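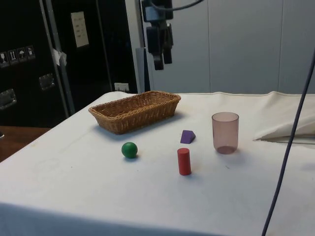 Odarbridge tabletop set, fault subset

README

What this is

Recordings of pick-and-place runs that ended in a gripper fault. The full set is kept separately under the name Mekilness. This subset holds 78 episodes, all from the Odarbridge cell, all recorded in February before the wrist cable was rerouted.

Task

Each episode asks the arm to pick one object from the cloth and put it in the wicker basket. Objects are the green ball, the red cylinder, the purple wedge and the tinted plastic cup. Start positions change between episodes. The basket stays toward the back of the table.

The fault

During some reaches to the right side of the table the jaws stopped responding to close commands. The arm kept moving. The controller went on reporting the last good jaw position, so the logs show a closed gripper when the jaws were open. We first took this for a bad grasp policy and lost most of a week retraining it.

The cause was a worn connector on the gripper cable. With the wrist turned past a certain angle the cable pulled tight and the signal dropped. It came back when the arm returned home, so the bench test passed every time.

Safety note

In 3 episodes the jaws closed on their own when the signal came back. Anyone reaching in to reset an object at that moment could have been pinched. If you run this hardware, press the stop before putting a hand over the table. Do not rely on the reported jaw state.

Labels

fault_type: dropout, late_close, or unknown
fault_step: first step where commanded and true jaw position differ
object: ball, cylinder, wedge, cup
reviewed: yes or no

True jaw position was marked by hand from video. 13 episodes are labeled unknown where the arm blocks the view of the jaws.

Known problems

The joint logs from the Grernier controller run 25 ms behind the video. This has not been corrected in the files.
The cloth was not taped down and shifts during some runs. Don't use its creases as fixed reference points.
The cup is see-through and the depth data on it is poor.

Loading

Use the Nseir reader, same as for the full set. Set strict to false or it will reject episodes with no success flag.

Contact

Murdo Niven maintains the labels. Send corrections with the episode number and the step.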